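Farkley @farkley_en_casa
2026-09-29

Hilo largo sobre el fregadero. Llevo desde mayo montando a Farkley en casa y por fin tengo algo que contar que no sea "he vuelto a apretar tornillos". Van aciertos, meteduras de pata y un par de preguntas para quien sepa más que yo (que sois casi todos).

Para quien llegue nuevo: Farkley son dos brazos, dos pinzas, una cámara en la cabeza y un armario de electrónica que suena a secador de pelo. La mecánica la hice a medias entre mi cocina y el taller compartido de Aebischer, donde hay torno y gente con mucha paciencia.

El software de control lo llamo Tudo, porque al principio era un único archivo que lo hacía todo. Ahora son muchos archivos y lo hacen casi todo. El nombre se queda, le he cogido cariño.

Las pinzas salen de un diseño abierto, Tolla, que modifiqué bastante. El original abre poco y yo quería coger cuencos por el borde, así que alargué los dedos y cambié el husillo. Me costó tres versiones que cerrara recto. La segunda cerraba tan torcida que la guardo en un cajón como recuerdo.

¿Por qué el fregadero? Porque es lo más difícil que tengo a mano en casa. Metal que brilla, agua, cosas unas encima de otras y un hueco en el que hay que meter el brazo desde arriba sin darse con el borde. Si Tudo aprende a moverse ahí dentro, la mesa del comedor será un paseo.

Empecé con la pila vacía, solo entrar y salir. 300 trayectorias con el brazo derecho, despacito, yo con la mano encima de la seta de emergencia. Aburridísimo y a la vez no podía dejar de mirarlo, qué queréis que os diga.

Después, cacharros de verdad. Nada de vasos de prueba limpios y colocados, lo que hubiera quedado de comer.

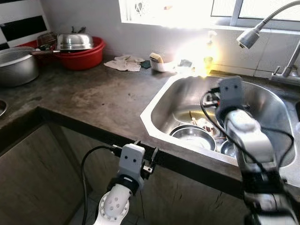 El reparto de tareas entre los brazos es lo que más he discutido conmigo mismo. Mi primera idea era simétrica: los dos dentro de la pila, uno sujeta y otro coge. En la práctica se estorbaban muchísimo, y Tudo se pasaba la vida calculando cómo no chocar consigo mismo. Ahora entra el derecho y el izquierdo espera fuera, con los dedos abiertos justo por encima del canto de la encimera. Desde ahí llega a recoger lo que le pase el otro y no le tapa a la cámara el cuenco de delante, que es el que más me interesa que vea bien.

Y sí, las pinzas tienen ojos. Son dos agujeros del frontal y ya venían en el diseño de Tolla. Pensé en taparlos y luego me dio pena. En el taller todo el mundo saluda a las pinzas antes que a mí.

Hablemos del cable, mi gran enemigo. Lo llevo por fuera del brazo, haciendo un bucle. Por dentro quedaba precioso en el modelo 3D y en la realidad se pellizcaba al girar la muñeca. Dos conectores muertos después, fuera. Queda feo y funciona.

El problema del bucle por fuera es el largo. Si te quedas corto tira de la pinza en cuanto el brazo se estira, si te pasas se engancha en cualquier mango. Yo he acabado en 525 mm desde la última abrazadera hasta el conector. Apuntadlo si estáis montando algo parecido, aunque dependerá de vuestra muñeca.

Otra cosa que me pidieron por aquí: velocidades. Dentro de la pila he limitado la punta de la pinza a 18 mm por segundo. Es una tortuga, ya lo sé. Fuera de la pila va bastante más alegre, pero ahí dentro prefiero que me dé tiempo a arrepentirme.

El límite lo pongo por zonas. Dibujo una caja imaginaria encima de la pila, con un margen alrededor, y en cuanto la muñeca cruza la pared de la caja Tudo baja el ritmo. Es un truco tonto que se programa en una tarde y me ha quitado de encima la mitad de los sustos.

La luz, ay. Tengo la ventana justo detrás de la pila. Para fregar a mano es una maravilla y para una cámara es un castigo: el fondo se me va a blanco y el bote del jabón casi desaparece en el resplandor.

He probado exposición fija (mejor), bajar la exposición a saco (el interior de la pila se vuelve una cueva) y medir la luz solo en la zona de la pila, que es lo que tengo puesto ahora. Lo de atrás se quema, vale, pero los cuencos se leen. ¿Alguien ha usado filtro polarizador con acero inoxidable? Me tienta mucho.

El acero merece su propio mensaje. Un cuenco brillante refleja la pinza que va a cogerlo, y el detector de Tudo veía ahí otra pinza. ¡Se esquivaba a sí mismo en el reflejo! Me reí un buen rato y luego estuve dos noches arreglándolo.

La solución, por si a alguien le sirve: calculo dónde están mis propios brazos a partir de los encoders y descarto cualquier "pinza" que la cámara crea ver en otro sitio. Nada de redes más grandes. Restar lo que ya sabes.

Datos, que sé que os gustan. Llevo 400 intentos grabados de coger algo de la pila, buenos y malos. Los malos también los etiqueto, con el motivo: resbala, no llega, coge dos cosas, se engancha el cable. La categoría "coge dos cosas" está mucho más poblada de lo que yo esperaba.

Los cuencos redondos los tengo más o menos dominados. La pinza baja con un dedo por dentro y otro por fuera del borde, aprieta poquito, levanta un dedo de altura y espera. Si la corriente del motor no cambia en ese rato, sigue subiendo. Si cambia, lo vuelve a dejar y prueba por otro lado.

Los cubiertos, mal. Un tenedor tumbado en el fondo de una pila es prácticamente invisible y además no hay por dónde meter los dedos. Lo he dejado para el invierno.

Y entre los cuencos y los cubiertos están los objetos finos y largos que se quedan de pie. Parecen fáciles. No os fieis.

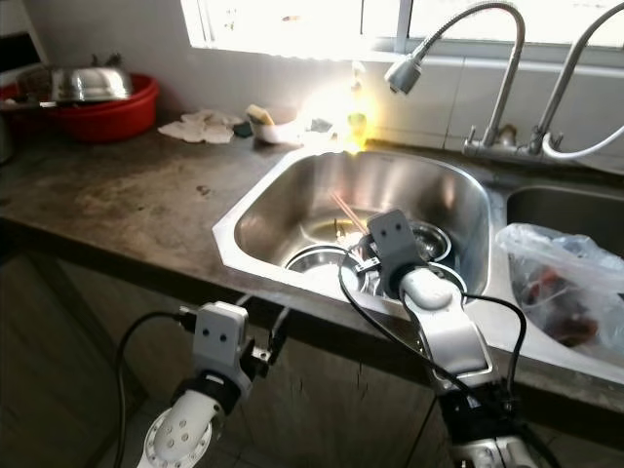 Lo que más me ha enseñado estas semanas es el ángulo de entrada. Yo programaba siempre la pinza en vertical, de arriba abajo, como una máquina de feria. Con algo inclinado eso es buscarse problemas, los dedos lo empujan antes de cerrarse. Así que ahora Tudo estima hacia dónde apunta el objeto y entra cruzado, lo más bajo que puede. Con los palillos, que asoman en diagonal hacia la pared del fondo, eso significa meter la pinza entre los cuencos y buscarlos por debajo, donde tienen menos recorrido para bailar. Hay poquísimo sitio y el brazo se queda en una postura rarísima, pero me parece elegante y no me canso de verlo.

El peaje de entrar tan bajo es el bucle del cable, otra vez. Cuanto más se hunde la muñeca más se abre el bucle hacia fuera, y no me hace ninguna gracia tenerlo rondando por el borde de la pila. He metido el cable en el modelo de colisiones como si fuera un tubo gordo y rígido. Es mentira, pero es una mentira prudente.

El otro peaje es el agua. Las pinzas no son estancas. Llevan junta en el eje y una capa de barniz en la placa, y yo no les pediría ni una gota más de eso. Regla de la casa: con Farkley encendido el grifo no se toca. Ni yo ni él.

Me preguntáis si llegará a fregar. De momento lo que quiero es que vacíe la pila y deje las cosas en la encimera ordenadas por tamaño. Frotar es otro mundo, hay que controlar fuerza además de posición, y mis motores para eso son bastante brutos. La esponja ahí sigue, en su recipiente blanco, esperándonos.

También me preguntáis por el seno derecho. Zona prohibida. Tudo lo tiene marcado como pared maciza y el brazo no entra ni queriendo. Necesito medio fregadero para vivir.

Cosas que haría distintas si empezara hoy, sin orden ninguno:
Poner el conector de la pinza girado hacia atrás desde el primer día.
Comprar las abrazaderas buenas. Las baratas se abren.
Calibrar la cámara ya colocada en la cabeza y con la luz real de la cocina, que en la mesa del taller salía todo perfecto y luego en casa me iba todo desviado.
Etiquetar los intentos el mismo día. He pasado tardes enteras mirando vídeos de un cuenco sin acordarme de qué estaba probando.

Cosas que volvería a hacer igual: los dedos metálicos largos, las zonas lentas, y empezar con la pila vacía aunque dé una pereza tremenda.

Sobre publicar los archivos: los dedos modificados de Tolla los subo en cuanto acote bien los planos, que ahora mismo solo los entiendo yo. Tudo tardará más. Hay comentarios en el código que me da vergüenza que lea nadie y una función que se llama arreglar_esto_luego_2.

En Aebischer me han dejado usar el banco del fondo para la siguiente muñeca, con un rodamiento más ancho. La actual tiene una holgura que se nota justo al cerrar sobre cosas finas. Ya tengo el eje torneado y me ha quedado mejor de lo que merezco.

Mis dudas, por si alguien se anima a contestar. Una: polarizador, sí o no. Dos: ¿cómo estimáis la inclinación de un objeto fino cuando solo asoma la mitad? Yo ajusto una recta a lo que se ve y rezo. Tres: recubrimiento para los dedos que agarre bien el metal mojado y se pueda limpiar. La silicona que probé se despega por las esquinas.

Voy respondiendo a ratos, que tengo el brazo izquierdo a medio recalibrar y el cable nuevo sin crimpar. Si queréis ver la versión torcida de la pinza, la del cajón, decidlo y le hago un hilo para ella sola.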